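Four grippers, one tablecloth
How two small workshops ended up testing the same arm, and what they would buy again

January 28, 2018

The arm at Ostwood has been bolted to the same bench for two years. What goes on the end of it has changed more often. When we visited in December it had just been fitted with its fourth gripper, and the team had a spreadsheet of every attempt they had made with the other three.

Ostwood builds small handling cells for food packers and bakeries. Most of its customers want one arm to deal with several products, and most of them ask the same thing: which gripper should we get? Until last year the answer came from whoever was in the office that day. The company decided to settle it by testing, and asked Zilten, a controls firm on the same estate, to run the sessions so that the people choosing the winner were not the people selling it.

The rules are simple. Each gripper goes on the same arm, with the same controller and the same small camera at the wrist. An operator drives it by hand for the first session, then a recorded routine takes over. A pick counts if the object leaves the table, stays held for the whole move and is set down without visible damage. Across the four grippers the two firms logged 836 attempts.

The first to be tested was a parallel gripper with bare metal fingers, which Ostwood already had in a drawer. It was quick and repeated well. It also left marks on anything soft, and the force setting that suited a block was too much for a slice of bread. It was dropped after 56 attempts.

Next came a suction cup. On flat, sealed surfaces it was the best of the lot. Bread lets air straight through, and fruit has to be approached from the right direction or the cup leaks at one side. Zilten tried two cup sizes and a stronger pump. The stronger pump helped with the fruit and did nothing for the bread.

The third was the Jikia, a soft gripper with three air-filled fingers. It handled round objects gently and forgave bad aim. Its trouble was size. The fingers need room to open, and in a crowded layout they pushed over the neighbours of whatever they were meant to pick. It also needs an air line, and the hose caught on the arm's elbow often enough that somebody had to stand by and watch it.

The Miranda is the fourth, and the one getting most of the attention now. It is a two-finger electric gripper with soft-faced pads that narrow towards the tip. It made up 483 of the attempts, partly because it arrived last and partly because the team kept finding new things to try with it.

Layout matters as much as hardware. Zilten puts objects of different shapes on one cloth and moves them about between runs, with food next to foam and plates next to cubes. The printed grid lets an operator put things back close to where they were, and it gives the people checking the wrist camera something straight to look at.

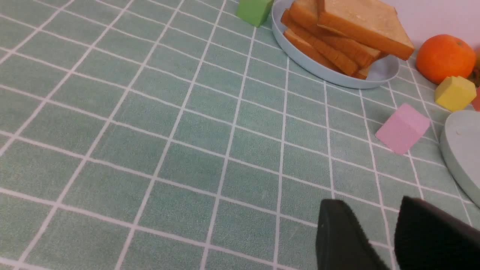 The open fingers over the gridded cloth, with bread, an orange and coloured cubes within the camera's view.

The cubes are the easy part. All four grippers could lift one, and they are mainly there to show whether a calibration has drifted. Sliced bread is harder. The slices overlap, the top one is seldom level, and a gripper that closes a little too low takes two. With the Miranda, the best results came from approaching the side where a corner stuck out past the plate and closing slowly.

The camera caused more arguments than the fingers did. Mounted close, it gives a sharp view of the object but loses anything near the border of the picture. Moved back, it sees more of the table and the detail on a crust goes soft. Zilten recorded 214 runs with the close mounting before trying the longer bracket, and would like the same number again before choosing.

Ostwood has already made up its mind about part of it. New bakery cells will be quoted with the Miranda as standard, and suction will stay on the list for boxed goods. The Jikia goes to a customer who packs nothing but fruit and has plenty of space around each piece.

The metal fingers are back in the drawer. Testing on the longer camera bracket starts next month.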